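Tedside Community Help
Home and Household > Medicines and routines

Best way to fill a weekly pill organiser without losing half of it down the back of something?

Posted by Margit Kozma, 15 August 2018

I have recently been promoted to filler-in-chief of my father's pill box. He used to do it himself, by a method he called "knowing", and after a week in which he had two Mondays and no Thursday the job passed to me.

The box is the usual sort, a compartment for each day and another row for the evenings, bought from Grewal on the high street. My difficulty is the filling. I sit at his kitchen table, which is dark brown and has a groove down the middle where the leaf goes in. Small white tablets bounce on it. One of them is so light that it leaves if you breathe near it. Last time I spent longer under the table than at it, and the one I found wasn't even his (I think it was a mint).

I have also lost my place more than once. The phone goes, or he comes in to tell me I'm doing it wrong, and I can't remember whether I've done Wednesday. Then it all has to come out and be started again.

So, how do other people lay things out? Is there a tray for it? My sister says to buy one of those tilting sorters for 229, which I take to be a joke, but she has sent me the link twice.

14 people found this useful

Marcelle Lacroix
Member, 251 replies

Don't buy the sorter. My aunt had one and it now holds buttons.

I fill two boxes, mine and my husband's, and have done since a December when we both had the same cold and both took his tablets. What I do:

Put a cloth down first. A plain white one, and not your best, with a bit of thickness to it. Tablets don't bounce on cloth. They land and stay there looking sorry for themselves. If yours are all white, use a coloured tea towel, or you will be patting the table like someone who has dropped a contact lens.

Open every lid on the row before you start. Do one medicine at a time right across the week, then put that packet away in a different place from the ones still waiting. The "different place" is what saves you when the phone goes. If the packet has moved, it's done. If it hasn't, it isn't.

Close the lids only when the whole row is finished, and look into each one as you shut it. They should all look alike apart from any tablet that is only for certain days. Write those on a card and keep it in the box's drawer, or wherever the box lives. Ours lives in the bread bin, which is another story and a dull one.

For loose tablets out of a bottle, tip a few into a glass bowl and pick from that. Clear glass is best as you can see from the side whether one is hiding. Don't use the bottle's own cap. Everybody uses the cap, and the cap rolls. Have a second bowl for broken ones and any you aren't sure about, and ask the chemist about those. Do not guess, and do not let your father guess.

The table by the dresser in our back room, cloth on:

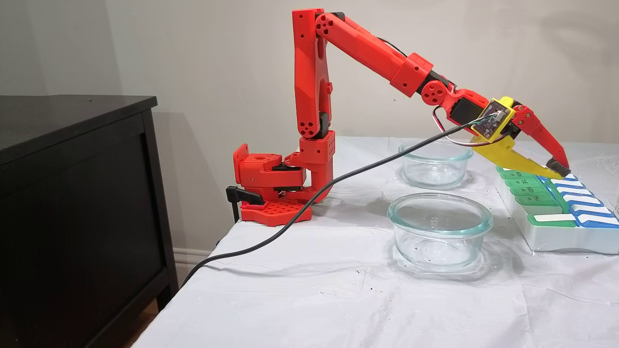
Bowls in the middle, box on the right with the lids shut. Green lids have the days on.

The different lid colours are worth having, by the way. My husband is 70 and will not put his glasses on for a pill box, but he can tell green from blue across a room. Decide which colour is for when, write it on a bit of paper and tape it to the underside. We didn't, the first week, and had a full and frank discussion about it at breakfast.

As for your father coming in to tell you you're doing it wrong: give him the card and have him read it out. Mine was much less trouble once he had a part to play.

31 people found this useful

Skirnau
Member, 2 replies

just ask the chemist to do it. they put them in packs for you. no idea if yours does but mine did for my nan

4 people found this useful

Preltel
Member

Agree with the cloth. I would add only that a baking tray under the cloth gives you an edge all the way round, so anything determined to escape has to climb.

Disagree about tipping tablets into bowls, unless you wash and dry them properly first. I once used a bowl that had recently had sherbet in it. Also some tablets are supposed to stay in their foil until you take them, and it says so on the leaflet, in the part everyone folds back up. Check before you fill a whole week. The chemist can tell you in a minute flat if you take the packets in with you.

9 people found this useful

Margit Kozma
Original poster

Thank you all. Cloth and baking tray both in use this morning and nothing went on the floor. Have rung the chemist, who does do the packs but wants a word with the surgery first, so I'm on the job for a while yet. One of his was a stay-in-the-foil one, as it happens, so that's come out of the box and gone on the card.

Father read the card aloud in the voice he keeps for parking notices. He would like it known that he never had two Mondays.

Sister has sent the link again.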